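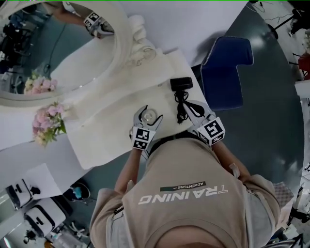 Both hand-held grippers in use at the vanity table, marker cubes on top.

Fodesden gripper pair: setup and care notes

Hello, and thank you for looking after these! The notes go with the 3148 recordings in the vanity table set, and they cover one station only, the pair of hand-held grippers we use there.

Before a session, wipe the faces of each marker cube with a dry cloth and give the cube a gentle wiggle. If it moves at all, tighten the mount and run the calibration again, even if you only nudged it (I know, it's a nuisance). Calibration takes 60 seconds per gripper – please let it finish.
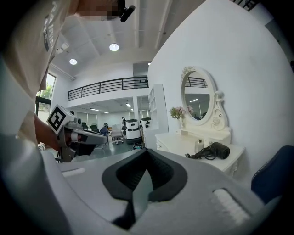
Next come the pads in the jaws, which wear faster than you'd think. Irena Chmielewska keeps the spares in the Omura drawer, and she likes us to change both pads on a gripper together so that the grip stays even. Open and close the jaws a few times afterwards and listen for scraping.

Recordings 1 to 191 were made with the older pads and are kept in their own folder. Anything odd, do tell Florian Kofler – he'd much sooner hear about it early.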